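3.2 Sorting sessions and the mixed box

Sessions were held at the Soseo site in October, mostly late afternoon, so the desk lamp was often on. Each participant got a cardboard box of small household things and one table to work at. No instruction on order. We asked only that every item end up somewhere the participant would be happy to find it again. Coding was done by Cheema and Marwat, disagreements settled by Rana.

In all 1734 placements were logged, of which 1691 could be coded (the rest were lost to bad audio or to two items being moved at once). Codes follow the Lundaser scheme with 26 categories, later folded down to 16. The folding was late and a bit rough, see Appendix B.

Most items gave us little trouble. Jars go with jars. Flashlights go in a drawer, "the drawer", near a door. Watches were different. A watch with a stiff leather strap doesn't lie flat, it holds its curve, and the choice of how to set it down (on the case edge, on the buckle, strap opened out) took longer than the choice of where. Participants also talked more during these placements than any other, usualy about scratches. Figure 4 has the leather-strap watch above the table, the box with its red jar at lower left.
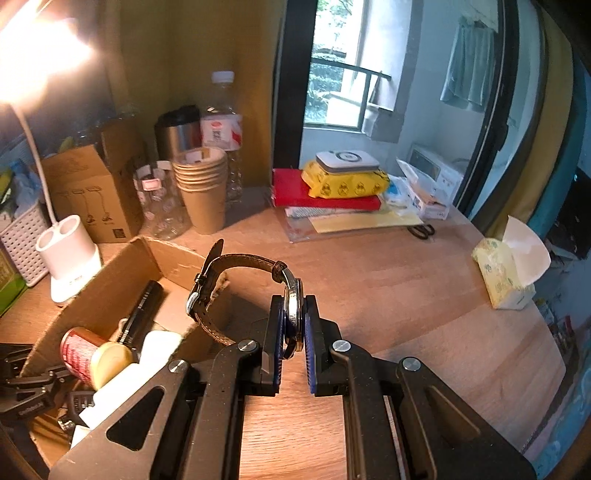
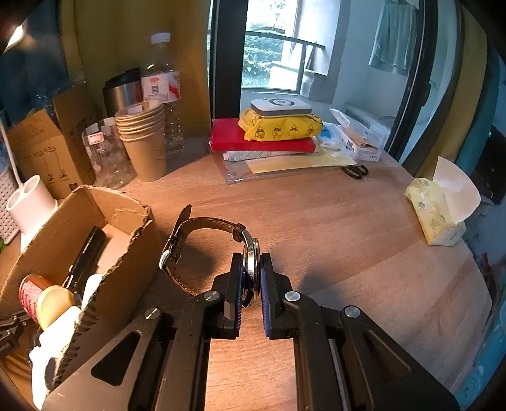 Figure 4. Wristwatch with brown leather strap, silver case edge-on, strap in an open loop to the left. Both views.

3.3 Where the watch goes

Three answers came up over and over. First, a dish or tray by the bed. Second, back in whatever it was sold in, even when that was long gone. Third, "out", meaning on the table and in sight, not put away at all. Our scheme had no code for the third one. Bouvier argued for counting it as a failed placement, Yousafzai against. We side with Yousafzai: for a thing worn daily, out is a place. It was added as code 16.

The box matters too. Rough-cut cardboard reads as temporary and people treated it that way. Nothing was put back in it on purpose except items headed for the trash or for somebody else. In the earlier Vilela pilot the same kinds of items came in a lidded plastic bin, and there the bin itself became a storage spot, with watches going back in alongside the jars. We did not expect this and did not control for it. Any comparison between the two sets should be read with that in mind.

Strap type was not recorded at Vilela, so we can't say if metal bracelets get handled the same way. Our guess is no, since a bracelet folds down and stacks. The Eletti follow-up will record strap type, closure and whether the buckle is done up before placing.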